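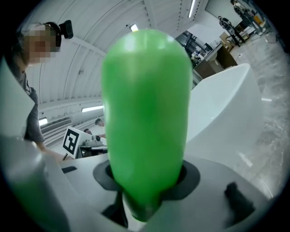
View from the hand-held gripper at Zetmont, with a green object upright between the white fingers.

Home | Features | Labs | Archive
Dec 6, 2025 — By the Surkix features desk

Zetmont teaches its arms without using the arms. An operator carries a gripper through the task, and the wrist camera records what the fingers meet. A head-mounted camera adds a second view.

The Trurnus project has logged 3,072 demonstrations this way since October. After filtering, some 2,000 were fit for training. Most rejects came from lost tracking — a fast turn of the wrist is enough.

Remote control remains in use for heavy parts. It is slower: 31 seconds per grasp on the Urbańczyk rig, against nine by hand.

Contact | © Surkix | Back to top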